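Pillomura, the robotics club that meets Friday evenings, has had a busy winter, and its coach sat down with us over a big pot of tea to talk about how the students' bedroom tidying project is coming along.

"We could have stacked blocks on a table all year," the coach told us, laughing, "but the kids wanted a real bed, with real pillows and all the things people leave lying on it!" 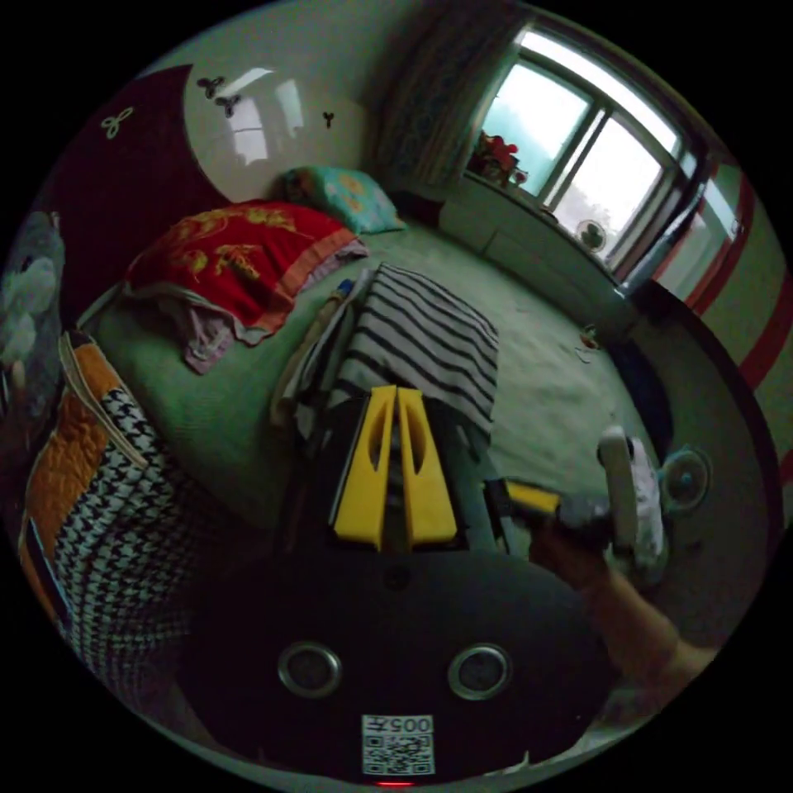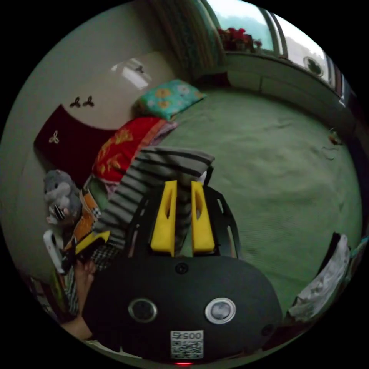
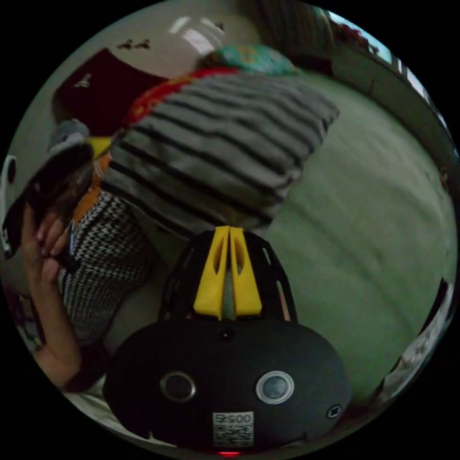
Bedroom practice with the yellow-fingered grippers

The goal is to enter Nepia, the regional student contest, with a program that learns from people doing the chore by hand. So far the club has saved 158 good runs, and the coach would love to reach 200 before the entry form is due (600 was the first plan, and that got talked down over pizza).

"Striped cloth is what they argue over the most," the coach said. "One student likes to pinch it in the middle, another swears by the corner, and I let them go on, you know, as long as they write down which one they tried."

Each run gets watched again by 2 students before it's kept. It's slow, and the coach admits to dozing off once or twice. Next up is learning to fold, and after that, maybe, the socks.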